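Speaker notes - "Repairs before the phone rings"
Regional lettings and block management meeting, January 30, 2025
Henryk Kalinowski, Valtness Property Management

Slide 1 - Title

Thank the organisers. Say who I am and where I work. I have managed rented flats for most of my working life, first in a small office with a card index and now at Valtness. Today is about repairs, and mainly about how repairs get reported, logged and closed. I am not going to talk about rent levels or the law on deposits. Radosław Zawadzka has the slot after lunch for deposits, so please save those questions.

Slide 2 - The buildings

We look after 493 flats at the Plaron site and a handful of smaller blocks in the streets behind it. Most of what follows comes from Plaron. The oldest block has communal heating and single risers for the water. The newer blocks have a boiler in every flat. These two types of building produce very different repair lists, and I treated them as one for too long.

Tenants are a mix. Plenty of families, a good number of retired people on the ground floors, some sharers. Average stay is long in the old block and short in the new ones. Keep this slide brief.

Slide 3 - How it used to work

Tenant phones the office. Whoever picks up writes it in the day book. Someone copies the day book into the spreadsheet in the afternoon. Contractor gets an email the next morning. If the contractor can't get in, the job goes back to the office and we phone the tenant, who is at work.

Last year we logged 954 jobs at Plaron. When I went back through them I found a lot of entries for the same fault in the same flat, entered by different people with different wording. "Tap", "kitchen tap drip", "sink". One leak had three entries and two contractors had been sent to it.

Pause here. Ask for hands: who still has a day book? Don't pick on anyone.

Slide 4 - What we changed

Started in September. One form, online or on paper, same questions in the same order. Which room. What is wrong. Is water, gas or electricity involved. When can someone be at home. Is there a pet in the flat.

The last question sounds minor. We had a plumber refuse to go in on account of a dog, and that visit still had to be paid for.

The form goes straight to a job number and the tenant gets the number by text. Phone calls still come in and we fill in the form for the caller while they are on the line. It takes longer than scribbling in a book. Staff complained about that for the first few weeks, and I would expect the same in your offices.

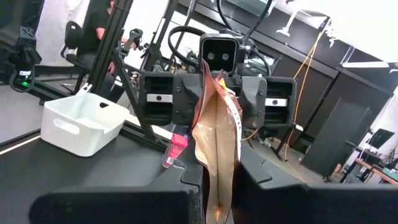

Slide 5 - Sorting the jobs

We use three levels. Urgent means same day: no heating in cold weather, water coming through a ceiling, a front door that won't lock. Standard means within the week. Planned means it goes on the list for the next time that trade is on site.

Planned is where the savings are. Sticking windows, loose tiles, worn thresholds, cupboard hinges. We now bring the joiner in for a full day and give him a list by staircase, and he works from the top floor down. Tenants get a card through the door a week ahead and a text the evening before.

Be clear with the audience that planned does not mean forgotten. If a planned job has waited through two joiner days without being done, it moves up to standard automatically. We put that rule in after a tenant in the old block showed me her letter from the previous spring.

Slide 6 - Contractors

We cut the list of plumbers down to two firms. Kubiak does the old block and knows the risers. The other firm does the boilers in the new blocks. Before that we rang whoever was free, and every visit began with a man asking where the stopcock was.

We also asked for a note at the end of each job. Two lines is enough: what was found, what was done. If a part is on order, what part and when. Some of them are good at this and some need chasing. Invoices without a note wait until the note arrives. That helped.

If someone asks about rates: we agreed a fixed call-out charge in exchange for steady work. I can't share the amount.

Slide 7 - Keys and access

Most common reason for a wasted visit. Take this slide slowly.

Tenants can choose to be in, or to let us use the office key with a member of staff present. They choose on the form each time. We don't keep a standing permission, and I would advise against it. People change their minds, flatmates change, and an old signature is no comfort to a person who comes home and finds a stranger under the sink.

Key log is on the Trendard system, signed out and signed in. Trendard is fine for keys. We tried it for repairs as well and found the job screens awkward, so repairs sit in their own database for now. Ideally the two would be joined up. They are not yet.

Slide 8 - Results so far

Don't oversell. It has only been running since the autumn.

Duplicate entries have nearly gone. Wasted visits are well down. Urgent jobs are about as frequent as before, as you would expect with old pipes. Complaints about repairs have dropped, though we have had a few new ones about too many text messages. We took one of the texts out.

What has not improved: damp. Reports of damp take several visits, often in different seasons, and the form doesn't suit them. We are trying a separate sheet with room readings and a follow-up date already booked before the surveyor leaves. I will know more after a full winter.

Slide 9 - If you want to try it

Start with one block. Use paper for the first month if you have to. Read back through last year's jobs before you write the form, and use the words tenants use. Ours said "ingress" in the first version and people left it blank.

Give the office staff time to get used to it. Talk to your contractors before you change anything that touches their invoices.

Slide 10 - Questions

Copies of the form are on the table by the door. Leave ten minutes. If there are no questions, ask the room how they handle out-of-hours calls - I would like to hear what others do, as ours go to an answering service and the messages are often too short to act on.

Remember to hand the clicker back to Radosław.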